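Handout 2, revised 5 January 2026

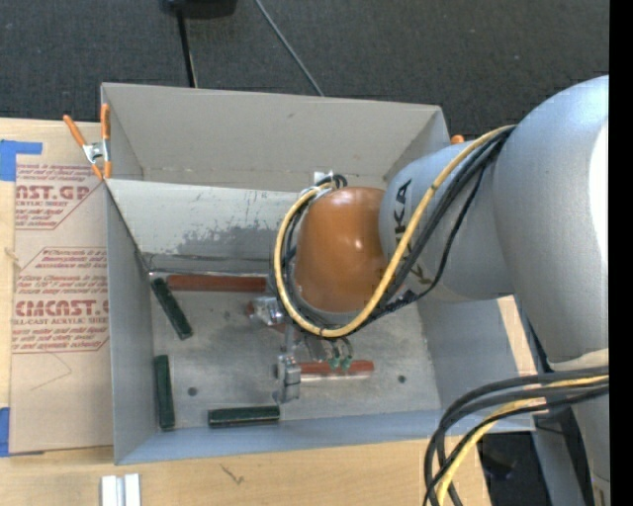 **Perception and Grasp Planning**

Welcome back, everybody! Before you open the Plitari planner this week, spend a little while looking at the bin the way the planner has to. There are red blocks and green blocks in there, most of them lying nicely along a wall or parallel to one, and then there's the green one tilted in the rear left corner, which is the one I'd like you to worry about.

A long narrow block gives you two sensible grasp directions, both across the short side. Easy enough in open floor. Near a wall, though, one finger needs room to come down between block and metal, and your collision check will (quite rightly) throw out most of what the sampler proposes. Start with 300 samples per block, and if fewer than 2 survive, nudge the approach angle before you raise the number.

Please segment on color and depth together! The bin floor is scuffed and has dark spots on it, and a dark green block doesn't stand out from gray as much as you'd hope. The arm and its cables also cover part of the view, so mask them out using the joint state, and leave a generous margin for the cable loop, because the Pultell arm model doesn't include it.

**To hand in:** your mask, your ranked grasp list, and a paragraph on the tilted block.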